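Moving my mother's recipes out of the shoebox

I started this in June and thought it would take a weekend. My mother kept her recipes on index cards, on the backs of envelopes, and in the margins of a church calendar, all of it in one shoebox that used to hold my father's work boots. When I finally went through it there were 336 separate pieces of paper. A lot of them were the same four cakes.

The first thing I did was sort by handwriting. My mother's is small and leans left. My grandmother's is large and mostly in pencil, and she never wrote down an oven temperature in her life. A third hand belongs to Divya Chowdary, who lived next door to us in Dawber and traded dishes over the fence for years. Her lemon rice card has a correction on it from my mother, and then a correction of the correction.

I typed everything as written, even the parts that make no sense. "Cook until it looks like Easter" stays in. Where I know what was meant, I put a note underneath in brackets.
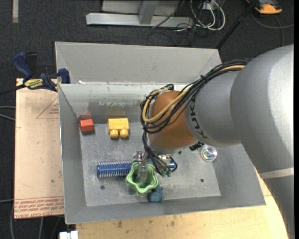 Typing went slowly, maybe ten cards on a good evening. The pencil ones were the hardest. I found that holding them near the window around four in the afternoon worked better than any lamp I own. Six I could not read at all, and I mailed copies of those to my cousin Nadiia Chornovol in Ustier. She got five of them. The sixth has the word "vinegar" twice and she says she doesn't want to know.

I left out the clippings from magazines, apart from the ones my mother had written on. If she bothered to cross out the raisins, it counts as hers.

The duplicates took some thinking. There are 17 versions of the honey cake, and they are all a little different. I baked three of them before I gave up and kept the lot, in the order I think they were written. The later ones have less sugar. One has coffee in it, which I remember from when I was about twelve.

After the duplicates and clippings came out I had 252 recipes. I'm having them printed and spiral bound at the copy shop in Pavow, one for each of my sisters and one for Nadiia. The cards are going back in the shoebox.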